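23 December 2021

Bathroom day. Started at 8 with the cistern lid off, before any cleaning, as the fill valve has been slow since October and I wanted a baseline. Refill time after a full flush was 153 seconds. The card inside the linen cupboard door has it at 147 in October, same isolation valve setting, same method (stopwatch from the seal closing to the valve going quiet). Six seconds is within what I can blame on my thumb, but the direction is wrong, so I shut off the supply, pulled the cap on the valve and rinsed the inlet filter under the vanity tap. A little grey grit, nothing hard. Did not retime it. Will do that after Boxing Day when the house is quiet.

Seal washer looks fine. The spare is a Flukex, bought in a pack of two, one used last year. It lives in the same tin as the tap washers and should really be in a labelled bag.

Cleaning product: finished the last of the Hivance descaler. The bottle is 700 mL and had lasted since winter. The instructions say to apply under the rim, wait, brush, flush. They do not say how long to wait in hard water, and the water at this address is hard. I have been leaving it 26 minutes, a figure arrived at by setting the kitchen timer once for the bread and finding the result acceptable. No reason to change it. At ten minutes there is still a rough line that can be felt with the brush. At an hour there is no further improvement and the room smells.

Method as it now stands, written out so I can stop reconstructing it every time:

Window open, fan on, door shut.
Mat and bin out to the hall.
Flush once to wet the bowl.
Seat and lid both up. Wipe the hinges first with a damp cloth, since dust from there falls onto the rim.
Product under the rim, starting at the back and going around once.
Timer.
Brush under the rim first, bristles pushed up against the inner wall, short strokes. Then the sides. Then the outlet, last.
Flush, holding the brush in the stream.
Brush clamped under the seat to drip, ten minutes, then back in its holder.
Outside of the bowl and the base with a separate cloth. Floor after that.

The order under the rim matters more than the product does. For two years I went at the bottom of the bowl first, where the mark is visible, and did the rim as an afterthought. The deposit starts at the rim outlets and runs down, so the bottom was being cleaned and then fed again from above. Colour of the deposit is a pale tan when fresh and goes grey if left. It is mineral, not organic, and bleach does nothing to it except make it harder to see.

Brush notes. The old one had splayed to the point where the bristles lay flat against the handle and would not reach up under the rim at all. The replacement was the Troster. The head holds its shape. The handle is longer than it needs to be for this room and touches the vanity when it is stored, so the holder now sits on the other side.

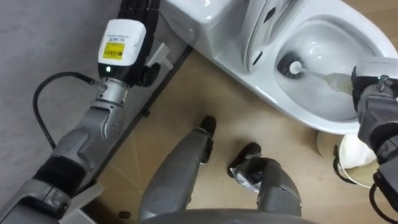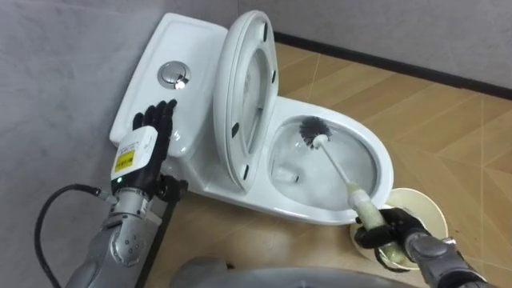
Seat and lid up, as per step four.

Comment left on the October entry, copied across so it is with the rest: the timing is probably being wasted if the water level in the bowl is left where it is, as the descaler gets diluted below the line. Push the water down through the trap with a few firm strokes of the brush before putting anything in, then apply, and the waterline ring should lift in half the time. Also check whether the rim outlets are blocked by watching where the dye goes, a few drops of food colouring in the cistern is enough. Signed Cárdenas.

The dilution point is fair and I had not allowed for it. Pushing the level down goes in between the first flush and the product. I will trial it at the next full clean with the wait cut to 13 and see if the ring can still be felt. The dye test I can do sooner. There is green left over from the Christmas baking, and green should show well enough on white.

Floor last. Swept, then a damp mop, wrung hard, following the seams. Standing water gets into the joins near the base, and I would like to avoid that again. Skirting wiped with what was left in the bucket. Silicone at the foot of the toilet is sound along the front. Could not get a proper look at the back without the inspection mirror, which is in the shed.

To buy when the shops settle down: descaler, same size. Zip bags. A second cloth in a different colour, as the two in use have faded to the same shade and I had to sniff them to tell which was which.

Finished 10.40. Mat still on the line, bin back in, fan left running until lunch.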